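4 min read

Section 4: Setting up your Podanix entry panel

The brochure for Ulwood says your flat's panel is "ready from day one". Treat that as a hope. All 197 flats were fitted with the same unit, and the ones on the upper floors of the Jastdale block mostly needed the steps below before they would open anything.

1. Switch the panel on at the fused spur in the hall cupboard. Wait 60 seconds. The green light only means it has power.

2. Enter the six-digit code from your handover letter. If it is refused, try it once more and stop.

CAUTION: Three wrong codes lock the panel until the managing agent, Ackah, resets it.

3. Choose "Pair with main door". The screen will say "Paired" whether or not the door has answered, so go down and test it with your fob.

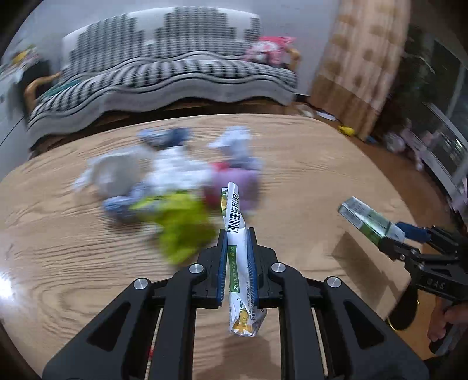 4. Set the door release time. The factory setting is far too short for anyone with a pushchair.

5. Add your visitors under "Guests". The makers claim room for 1,000 names. Ours slowed badly at almost 50, and Melquiades Ochoa in the site office suggests keeping the list short.

Note: The "Smart Parcel" menu does nothing at present. It is promised for October. We would not plan around it.

6. Write down your new code and keep it away from the panel.

If the lift ignores your fob after all this, the fault is in the lift reader. Ask for Cristóvão Sampaio at the front desk before 5 pm.

We use cookies to improve your visit. Accept | Manage choices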